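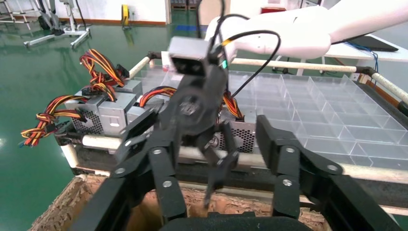 Black plates and silver screw heads.

The screw is a ridged pin that turns a twist into a straight pull, and I'm very fond of it. The ridge is called the thread, and the gap from one turn to the next is the pitch. Most have a right-hand thread, so they tighten clockwise — left-hand ones do exist, mind!

My nearest screw museum is at Stononbridge, with 1,264 kinds on show. I went in September and stayed far too long in the brass room.

See also: bolt, nut, rivet.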